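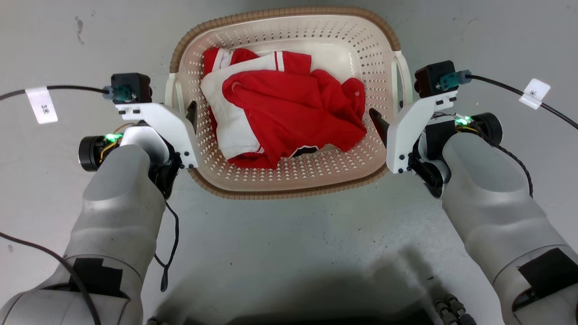

Defne Gökçe wrote to me after the last post to say that I'm being mean about cold washing, that she has done everything at 15 degrees for a year and her clothes come out fine. Fine is a word I have trouble with. My tea towels came out fine too, if you didn't put your nose near them.

I should say where I'm coming from. In March I started running every load on the eco setting, because the leaflet from Pinance, our electricity people, promised I would save 121 pounds a year. I do two washes a week. I have gone over my bills with a pencil and I can't find it. I can find nearly 59 pence a week, on a good week, and I had to squint.

The leaflet doesn't say what sort of household it has in mind. I rang and asked. The man read me the leaflet.

Then there's the powder. "Works from cold", says the box, in large letters, and on the back, in small ones, it tells you to use a warmer wash for towels, bedding and anything greasy. So what's left? Shirts I wore to sit at a desk.

I'm not against it. Lightly worn stuff goes in cold and will carry on going in cold. But towels are back on hot as of Friday, and Defne can come round and smell them if she likes.

12 comments | Share 3

Home | Older posts | About | Contact

Recent posts
Does anyone need a heated airer?
The Gavville bus timetable, again
Bread makers: I was wrong, a bit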